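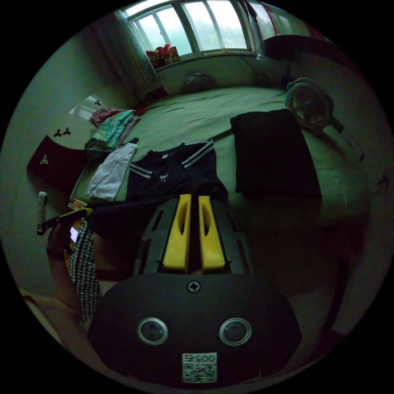 Folding clothes for a learning robot: how I record my demos at home

I've had a few messages asking how I go about recording folding demos with a hand-held gripper, so I've finally sat down with a cup of tea and typed it up. I'm no expert on the training side (that's Hiyori Wada's department, and she's very patient with me), but I do have 1,779 recordings behind me now and I've made most of the mistakes going.

What you need

A gripper, charged. Your phone for starting and stopping. A flat surface at a comfy height. A pile of clothes you don't mind handling over and over. I work on a bed with a plain pale green sheet, and I'd really recommend a plain sheet if you've got one! I tried a busy floral doona cover early on and kept losing track of where the sleeves were.

Before you start

Open the curtains. Daylight beats the ceiling light for me, especially with navy or black clothes, where the seams just vanish once it gets gloomy. In January I can go until quite late in the arvo, but in winter I pack up early.

Wipe the lenses with a soft cloth. Then open and close the fingers a few times and watch that they meet properly. If one side drags, stop and sort it out now, or you'll be throwing away the whole session like I did with my first Cendham batch.

Put the clothes you aren't using off to one side in a pile. They can stay on the bed, and Hiyori likes having other stuff about anyway, as real bedrooms have stuff in them.

Recording a jacket

Jackets are my favourite, so let's do one of those.

1. Lay it out flat, front up, with the sleeves where they fall. Don't fuss over every wrinkle.

2. Start the recording and hold still for 2 seconds before you move in.

3. Come at the cuff from above, nice and low, and close the fingers on a proper pinch of fabric. If you only catch the edge it'll slip out halfway across.

4. Carry the sleeve over the body and let go. Wait for the fingers to open fully before lifting away, or you'll drag the whole thing back with you (I still do this when I'm tired).

5. Same again with the other sleeve, then bring the hem up to the collar.

6. Hold still again, then stop. 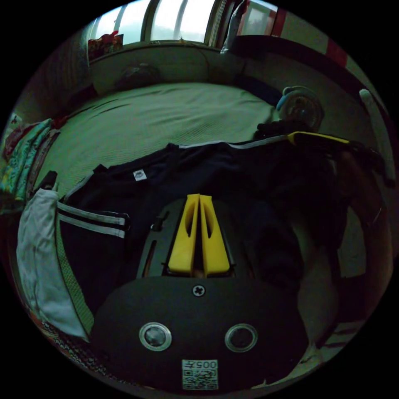 Slippery fabrics need a slower hand than cotton. I go in with the fingers nearly closed, press down a touch so the cloth bunches, and then pinch. Stripes and piping are handy for keeping your line straight, so if you're choosing a first garment, grab one with a bit of trim on it.

If you fumble

Keep going! A missed grab followed by a good one is a useful recording, and Hiyori would much sooner have it than a perfect run. What she doesn't want is your free hand reaching in to help. If that happens, stop, mark it as bad and start over.

Mixing it up

Every 30 recordings I swap the garment, turn it round, or move to the other side of the bed. Fotini Kourkoulas does hers in strict blocks and gets through far more than me, but I go a bit batty doing the same jumper all morning.

Name your files as you go. Mine are garment, room, number, so "jacket bedroom 805". Upload to the Lerna folder while you're having lunch, and check that the last one plays before you clear anything off your phone.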